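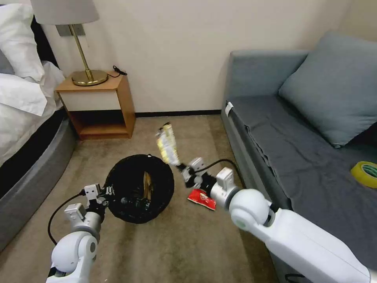 Notebook index | Prev entry | Next entry | Tags | Search

25th November - bedroom, floor litter and wastebasket

Reset sheet followed as written. Snack wrappers on the carpet between bed and sofa, basket by the bed, nightstand left alone. Bag stock is from the Prandgate box, 50 per pack, 22 left after today. Reorder before February.

Wrapper volume is a bigger problem than weight. A crumpled bag springs back after it goes in, so the basket fills early and the next item sits high. Flattening first would help but adds a step the sheet doesn't have.

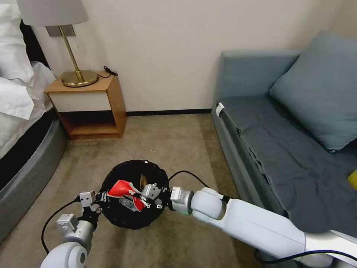 Basket position needs a fixed mark. Judit Simon wants it square to the nightstand, clear of the bed base. I would go further and tape the carpet. The red-and-white bag in the basket takes up a lot of the opening with only a clear plastic piece and a brownish scrap for company, so I'd log fill by height and drop the item count. The dark throw on the sofa hangs over the front edge - fold it back before the next reset, wrappers get lost under there.

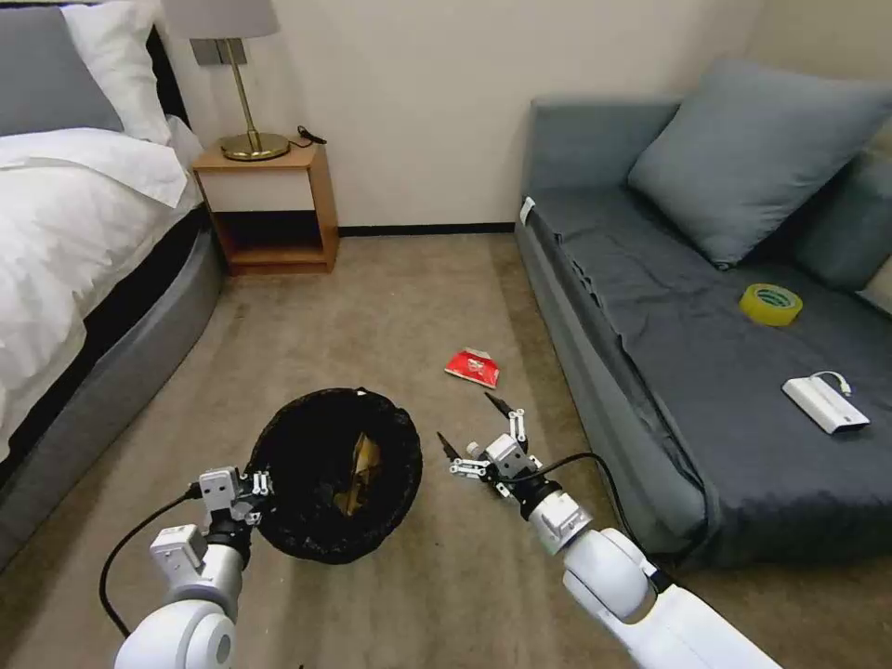 Mesh baskets are light and tip easily. Try a flat weight under the liner, 517 g, the Gumar one from the drawer. Run 7 resets with it and 7 without, same wrappers, same order.

To do: tape, weight, new column for fill height.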